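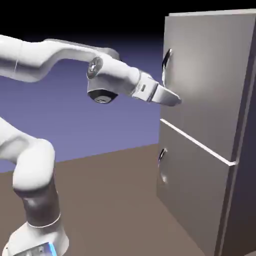
*Render: Tidero image library*

29/03/2021

The fridge went quiet at breakfast. I noticed it the way you notice a neighbor's dog has stopped barking, with relief first and then suspicion. By lunch the butter had the texture of hand cream, and I had to admit that the noise I'd been cursing since January was the sound of the thing working.

It is a Brutetti, two doors, bought secondhand, and it came with a manual in which every page says to consult a different page. I consulted them all. Page 16 says to unplug the unit and wait. I unplugged and waited. I plugged it back in and the light came on, which was nice, as it let me see how badly everything was doing.

So I emptied it. I had thought of myself as a person who keeps a sensible fridge. The top shelf alone had 6 jars of mustard, all open, none of them the kind I like. There was half a lemon that could have been used to drive nails. There was a tub labeled SOUP in my own handwriting, and whoever I was when I wrote that had clearly believed no more detail would ever be needed. I let it thaw on the counter in the interest of science. It was gravy.

Called Zamudio Appliance and was told I was caller number 2 in line. I stayed caller number 2 through an entire load of laundry. When I finally got through, the woman asked for the model number, which is printed on a sticker on the back, behind the fridge, against the wall, where all of us keep the things we need to read. I moved it. I found the sticker, a fork, a dead moth and the good measuring spoon I had accused a houseguest of stealing. I will have to be nicer to that houseguest, or at least stop telling the story.

They can send someone from the Akovden branch later this week, in a window that covers most of the daylight hours. The ticket number is 1717. I wrote it on my hand, then washed up, then called back to ask for it again. Caller number 2.

Dinner was whatever wouldn't last: four eggs, the soft cheese, a bag of spinach that was more of a rumor by then, and the peas, which had defrosted into one agreeable lump. It made a pretty good omelet. I ate all of it standing up and felt like a sailor.

The milk is out on the back step in a bucket of cold water with a plate on top. My grandmother kept milk that way and lived to be very old, although she also thought bananas were bad for the nerves. The rest is in the cooler with the last of the ice. I kept two of the mustards.

Need to buy: ice, batteries for the hall clock, long-life milk. No more mustard. Also find out whether gravy can be frozen again, as I seem to have a quart of it.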